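Kitchen Tips for Teaching Sessions

The following guidance applies to all operators who demonstrate household tasks by remote control in the Flelau kitchen. It was last revised on Aug 27, 2021.

Clear one task before beginning another. Open the dishwasher and draw out the rack before taking control of the arms, and lower the hand slowly over the rack. Light cups and containers should be gripped gently – a firm squeeze may bend the rim.

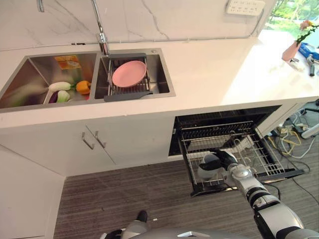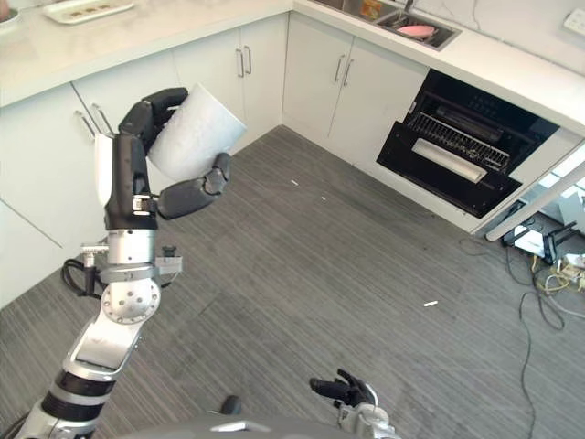
Operators should keep each demonstration short. Of the 94 recordings reviewed in April, the 4 that were rejected all contained long pauses over the rack. If a dish slips, finish the motion, release the controls and start a new recording.

Pick up scraps from the carpet between sessions and keep cables away from the base. Plates go toward the back of the rack, bowls toward the front – this order must be the same for every operator.

Questions about grip settings should be directed to Albane Hervieu. Requests for additional kitchen time are handled by Anderson Magalhães.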